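Etside publica nova versão do planejador de movimentos Wovumel

3 de março | Software

A Etside disponibilizou a versão 2 do Wovumel, seu planejador de movimentos para manipuladores de dois braços. A atualização substitui o módulo de verificação de colisões e passa a tratar puxadores, prateleiras e bordas de mesa como geometria completa, sem a aproximação por caixas usada até fevereiro.

Os testes de regressão foram executados em simulação, em ambientes domésticos com armários, estantes abertas e objetos de uso comum. 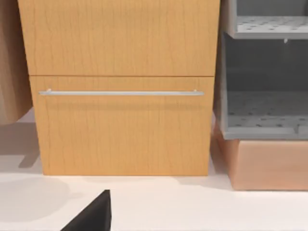 Ambiente simulado: frente de gaveta com puxador em barra e, embaixo, a ponta de um dedo da garra.

Segundo as notas de lançamento, a bateria de testes reúne 1.731 consultas de planejamento. O novo módulo encontrou trajetória válida em 93% delas, com limite de 300 milissegundos por consulta. As falhas restantes concentram-se em aproximações rasantes a superfícies horizontais - caso em que a margem de segurança padrão elimina soluções viáveis.

"A margem agora é um parâmetro por corpo, e o usuário pode reduzi-la só nos dedos da garra", afirma Triin Vaher, responsável pelo planejador na Etside.

A versão também altera o tratamento de objetos presos na garra. A malha do objeto é anexada ao último elo no momento da preensão e entra na verificação contra a mesa, o mobiliário e o segundo braço.

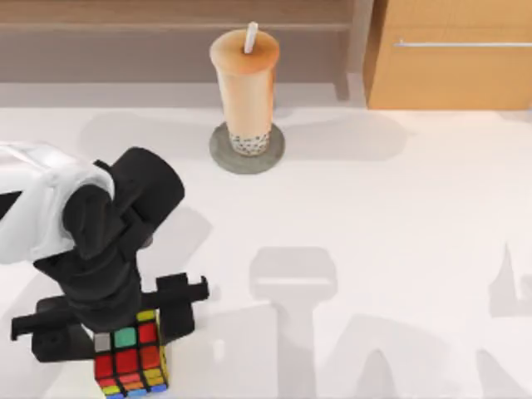 Compatibilidade

Os arquivos de cena da versão anterior precisam ser convertidos com o utilitário incluído no pacote. A interface para os controladores Venton permanece inalterada. O suporte aos controladores Ngubane continua experimental - a sincronização entre os dois braços ainda depende de configuração manual, informa Khoa Đoàn, da equipe de integração.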